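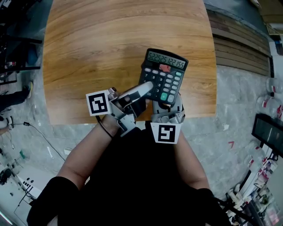

How do you clean between calculator keys without getting liquid inside? Put the cleaner on the cloth, wring or blot until nothing drips, and work with the calculator tilted so any excess runs off the keypad.

1/ Notes on keypads, mostly from the 15 desk calculators in the Filholm office. Power off first. If it is solar, put tape over the cell or accept that it will type at you.

2/ Isopropyl at 80 percent is fine on hard plastic keys. Test printed labels first. The white digits on our older Okoro units smeared on the second pass — molded ones don't.

3/ Display window: dry cloth only. Alcohol hazes some of these plastics, and the haze stays.
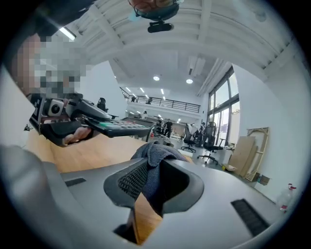 4/ Cloth choice. A soft old towel is good for the case. For the gaps, fold a corner over a plastic card and run it along each row, then each column. Paper towel sheds.

5/ The 00 key collects the most grime in our office, ahead of the equals key. Lenuța Vasiliu says it's the invoices.

6/ Sticky key after cleaning: press it 20 times, leave overnight, try again. Still sticky means opening the case. Keep the screws in order, the lengths differ.

7/ Function check: 908 minus 79 should read 829. Then every digit once, left to right.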